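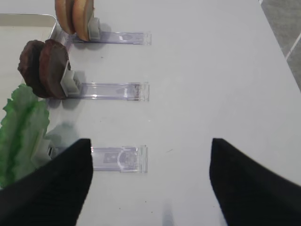
What did the grant pay for in this period?

Yarn, postage and the hire of a workroom in Lenbridge, in that order of cost. No part of it has been spent on salaries. The equipment line is untouched and we ask to carry it forward to the next period.

Progress report 2: Drultia blanket and garment scheme
Submitted to the Uddin Fund
Reporting period: March to August

1. Output

The agreed target for the period was 800 knitted squares, sewn into blankets at Lenbridge. The target was met in July. Squares received after that point have been kept for the autumn making-up sessions and will be reported next time.

Square size remains the main source of rework. The pattern asks for 20 cm, but squares arrive both over and under, and a blanket made from mixed sizes will not lie flat. We have rewritten the pattern so that it gives a finished measurement after washing, with a tension square to be knitted first. Squares that are too small now get a crocheted border. Those that are too large are set aside and joined to each other.

Garments were added to the scheme in May with the Fund's agreement. We have 33 finished children's jumpers in store, all in machine-washable yarn. Hats were received as well but were not part of the agreed output.

2. Materials

Double knitting yarn was bought from Trurkier under the terms described in our first report. One delivery contained a shade that did not match the order. It was accepted at a reduced price and used for borders.

Donated yarn continues to arrive without labels. Fibre content cannot be confirmed by touch, so unlabelled yarn is kept apart and used only for practice pieces. The storage bins have been relabelled to make this clear to new knitters.

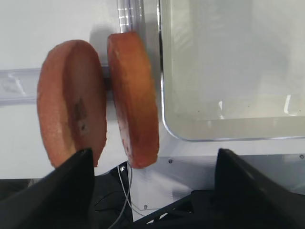
Needles are lent out in pairs and signed for. Losses have been small and are covered by the existing budget. The 4 mm size is in heaviest demand, and we would like to buy more of these from the equipment line if it is carried forward.

3. Distribution

Blankets went to the two partner hostels named in the application. Both asked for single-bed size only, and the cot size has been dropped from the pattern sheet. Each parcel now includes a care card, after one hostel reported felting in a hot wash. The affected blankets contained wool and came from the stock made up before the change to washable yarn.

Jumpers have not yet been sent out. Delivery is planned for October, when demand is higher.

4. Changes to the plan

The evening session moved from 7 pm to 6 pm in June, to fit the last bus. Attendance has held up. The planned session on mending was postponed because the workroom was not free, and it will run in the next period at no extra cost.

5. Spending

Spending is within the approved total. Postage is over its line, as heavier parcels moved into a higher price band, and the difference has been met from an underspend on printing. Receipts are attached as a separate file.

6. Next period

Making-up of the stored squares begins in September. The revised pattern will be sent to all registered knitters before then, with a note of the colours in short supply, chiefly navy and dark green. We ask the Fund to confirm the equipment carry-forward in writing before the needle order is placed.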